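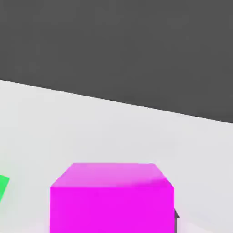
Kitchen & Dining > Worktops > Cleaning and Care

Getting turmeric out of a pale worktop

Davoud Hashemi
2025-05-23

We had the kitchen done last May and my wife chose a very pale worktop. I voted for something the colour of gravy and lost. It behaved itself until my brother made his fish curry and left the spoon lying on it overnight. I now have a bright yellow spoon shape next to the hob, handle and all. So far I've tried washing-up liquid, bicarb paste and scowling. The fitter's leaflet says "wipe with a damp cloth", so whoever wrote it has clearly never had my brother to stay. It's a laminate, matt finish, cost more than my first car. Can I use bleach on it or will I end up with a white spoon instead of a yellow one?

Overero
Put the bleach down for now. Turmeric fades in daylight, so if that bit of worktop gets any sun, clear the toaster off it and wait. Ours had a ring from a takeaway tub and it took 10 days by a south-facing window. I kept checking it like a man waiting for a kettle. If it's a gloomy corner, try surgical spirit on a cotton pad, left on for a minute and then wiped off. Test it at the back first, behind the bread bin, where any damage can live in private. Rinse well and keep it away from the hob while you're at it – the stuff catches fire very easily.

Don't use cream cleaner on a matt finish. You'll get a shiny patch in the shape of your own elbow action and it won't come back out. Ask me about the 23 square inches by my sink.

tivex_16
just get a big chopping board and put it on top. 13 years and my landlord still doesn't know

Fallahi
Agree with Overero about the sun. I'd also ring whoever made the worktop, as the fitter's leaflet is often not the maker's one and the proper care sheet may say what solvents it can take. If you do try anything stronger, never mix it with whatever you used before, and open a window.

Spoon rests are cheap, by the way. Your brother could buy you one.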